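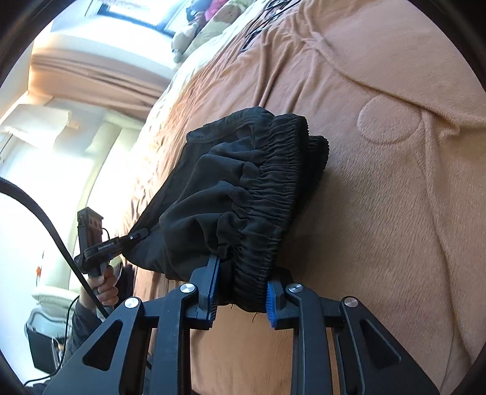
I hung up the dryer for the summer. It still works, but our electric bill for July was high enough that I wanted to see what a clothesline would do, and the yard gets sun from breakfast until 4 in the afternoon.

The line is 46 feet long and runs from a hook on the garage to a post I set by the back fence. My neighbor Virgilio Agbayani helped me with the post. He wanted it deeper than I did, so we dug for another hour, and it hasn't moved. The line sags in the middle when there are towels on it. I push it up with a length of old closet pole with a notch cut in one end.

Towels come off stiff. I shake them hard before pinning them and again when they come down, and that helps a little. Shirts go on upside down by the hem so the pin marks end up where I tuck them in. T-shirts and shorts dry in a morning. Jeans take most of a day, longer if I forget to turn the pockets out – and I usually forget.

Rain is the main problem. Twice now I've left a full load out and driven to work. The second time I just left it up until the next evening and it was fine, although a pillowcase blew into the tomatoes and had to be washed again.

Bit-na Noh asked me at lunch if pollen was an issue. In August, not for me. She has bad allergies and dries everything on a rack in her spare room, with a fan going.

The meter read 2,356 the morning I stopped using the dryer. I wrote it on the garage wall in pencil and I'll read it again when the next bill comes. The air conditioner will throw the comparison off, so I may have to wait for fall to learn much. Meanwhile I need more pins. The cheap ones I bought in spring have started to come apart at the spring.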